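Tips for Using a Hand-Held Gripper Kit Around the Bedroom and Laundry

Filed under: Home tools, Laundry, Kits and gadgets

The Flilell is a two-finger gripper you hold and work yourself. Wellevent sells it as a starter kit for people who want to record household chores for a robot arm to learn from, and the kit comes with the gripper, two sets of finger pads, a charging lead and a setup card. We paid $254 for ours in March. The version with the matching arm is $1429, and we have not tried that one.

These tips come from using the kit on bedding, socks and small laundry. Most of them apply to other grippers of the same type.

Before you start

Charge it fully the night before. The card says a full charge gives up to 200 minutes, and we came close to that when we left the fingers open between jobs. Holding them shut on something thick runs it down faster.

Wipe the pads with a damp cloth and let them air dry. Lint builds up in the ridges and after that thin cotton starts to slide. Do not use fabric softener sheets on them. Natalie Bunting tried it to cut down on static and had to switch to her spare set.

Close the fingers on nothing and check that the pads meet evenly along the full length. If one side touches first, loosen the screw at the base of that finger a quarter turn and try again.

Setting out the work

Work on a bed or a big table at hip height. The floor is hard on your back and the body of the gripper is wide enough to bump things when you reach down low.

Clear a strip along the side you stand on. You do not need to tidy the whole room, and the setup card says an ordinary room makes for more useful recordings than a bare one. Leave coats, shoes and bags where they normally live.

Cover a mattress if you plan to do a long session. A plastic cover wipes clean, but light fabrics skate around on it, so come down from above and let the fingers touch the cover before you close them. On a plain cotton sheet you can come in from the side.

Bright windows are a problem in the morning. Stand with the window to one side, or wait until after lunch if the room gets strong early light. 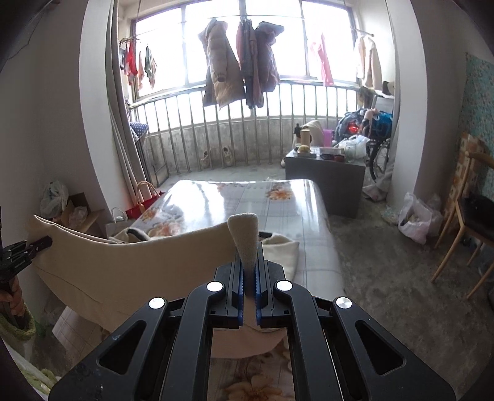 Socks and small cloth items

Grab a sock near the toe or at the cuff. The middle folds over and hangs down on both sides, and then it catches on whatever you carry it past. With the toe end standing up between the fingers you can see where it is the whole way.

Close slowly. Darren Pearce, who used ours for two weeks, squeezed everything as hard as the trigger would go and got a sore thumb out of it. Half pressure is enough for a sock or a washcloth. Save the full squeeze for jeans and towels.

If you pick up two layers when you wanted one, open up, shake the pile loose with your other hand and start over. Trying to drop one layer while keeping the other takes longer.

Pillows and cushions

Pinch a pillow by the corner of the case and drag it. Lifting from the middle does not work with this size of finger - the opening is too small for the filling. Long pillows sag at the far end, so move one end, walk around and move the other.

Fluffy covers shed onto the pads. Do those last and wipe down afterward.

Hanging things up

Clip racks are easier than rods. A small sock can go straight to an open clip if someone holds the clip for you. Hangers are possible, but you need to take them by the neck just under the hook, and a winter coat is too heavy for it. Hang those by hand.

Recording

Keep each job short. We do 12 repeats of one task and then stop for a drink of water. After that the movements get sloppy and the recordings show it.

Start and finish each one with the fingers open. The Abera app that comes with the kit trims the ends for you, but it guesses wrong if you start with something already in your grip.

Is the kit worth buying?

For the recording work, yes. The pads are good, the trigger is smooth and replacement parts ship quickly. The strap is poor and we swapped it for a wider one from a camera bag.

As a reaching aid only, no. It is heavy for that, and an ordinary pickup tool from the hardware store costs far less. Usia makes a lighter gripper that Tracey Pilkington likes for small hands, but its pads are smooth and it drops thin cotton.

Storage

Hang it by the body with the fingers pointing down. Leaving it on its side flattens one pad over time. Spare pads go in a zip bag away from the heater.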